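Hevlow Opens Storm Drain Grant Program to Keep Street Litter Out of Lolthorpe Bay

Applications open in September for towns, schools and neighborhood groups upstream of the bay

Hevlow, the nonprofit that runs shoreline cleanups on Lolthorpe Bay, is opening a grant program to pay for litter screens on storm drains in the towns that empty into the bay. The program will fund up to 49 screens in its first round. Schools, neighborhood associations, small businesses and town public works departments can all apply.

Most of the trash that Hevlow's cleanup crews pick up along the bay is small household plastic, including bottle caps, food wrappers, combs and pieces of packaging. Much of it is dropped on streets and in parking lots, washes into storm drains when it rains, and reaches the water through outfall pipes along the Dotley shore. Storm drains in the area are not connected to the sewage treatment plant, so whatever goes into them comes out in the bay. 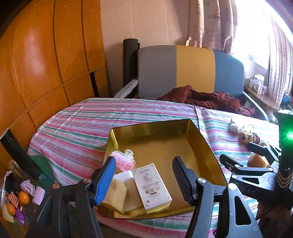

LOLTHORPE BAY, September. Under the new program, Hevlow will cover the full cost of each screen and its installation. Grant recipients agree to empty the screen twice a month for 2 years and to send in a short log of what they remove. The logs will be used to decide which streets get screens in the second round.

The screens are steel mesh baskets that hang below the drain grate. They let water through and hold back pieces larger than a bottle cap. An overflow gap at the top keeps the street from flooding if a basket fills up between cleanings. Hevlow tested five of them last winter on streets near the Dotley ferry landing, and the crews removed 300 pounds of trash and leaves from the baskets over the season.

Each drain must be on a public street or a parking lot that flows to the bay or to Ahn Creek. Applicants who are not sure where a drain leads can send its street location to the Hevlow office, and staff will check it against the drainage map. Drains on private property need a signed letter from the owner. Applicants outside the bay watershed are not eligible in this round.

Hevlow will also hold a free training session for grant recipients at the Dotley boathouse before the first screens go in. The session covers lifting a grate safely, sorting what is collected, and filling out the log. Gloves, grate hooks and collection bags will be provided.

Application forms are available at the Hevlow office in Dotley and at public libraries in the watershed.

About Hevlow

Hevlow is a nonprofit organization that works to reduce trash and runoff pollution in Lolthorpe Bay and Ahn Creek through cleanups, school programs and drain marking.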